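Chapter 7

What Grain Can and Cannot Tell You

Anyone who sells boards will tell you that wood speaks for itself. You look at the grain, the story goes, and the grain gives you the species, the age of the tree, the climate it grew in, and whether the thing will still be flat in twenty years. Students arrive in this course having heard some version of this from an uncle, a furniture salesman, or a video. This chapter asks how much of it holds up.

Some of it does. Grain is a record of growth, and growth follows rules. In a temperate climate a tree lays down pale, open wood early in the season and darker, denser wood later on. Saw across the trunk and you see rings. Saw along it and the same rings show up as lines, stripes, or arches, depending on where the cut falls. You covered the basic cuts in Chapter 5, and you will need them here.

The trouble starts when people read backward, from the lines to the tree. A board is a thin slice of a round object. Two boards taken from one log, a few inches apart, can look like different species. Two boards from different species, sanded and finished alike, can look like twins. Wide spacing between lines may mean fast growth, or it may mean that the saw met the rings at a shallow angle. Without the end of the board to look at, you often can't say which.

Güven Gezer, who graded lumber at the Softić yard for 11 years, tested this on his own coworkers. He laid out 70 finished samples and asked the graders to name each species from the face alone, with no lifting, no smelling, and no view of the end grain. The graders were sure of themselves and frequently wrong. Worse, their confidence was no guide: the answers marked "certain" missed nearly as often as the others. It was a small test, run by one man in one yard, and you should be as careful with it as with anything else in this chapter. Still, it ought to bother you more than the sales brochure does.

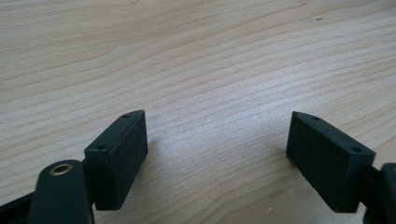

Figure 7.1 Grain on a pale wooden tabletop. Soft arcs give way to tighter, nearly parallel stripes.

Look at Figure 7.1 and write down what you would be willing to swear to. The color is pale and the lines are wavy. Could you name the species? Could you say whether the face is solid wood or a veneer? If you said yes to either, write down what you based it on, and keep the page until you reach Section 7.4.

Daranee Kaewmanee takes a harder position in her Avville lectures. She argues that the face of a board is close to useless as evidence and should be left out of an inspection report altogether. We think she goes too far. Arches on a face do suggest something about the cut, and a sudden change in direction can warn of a knot nearby. But she is right to ask what each claim rests on, and we will borrow her habit.

Section 7.1 begins with the end of the board, where the rings can be seen directly. Bring a hand lens and a sharp knife to the first lab.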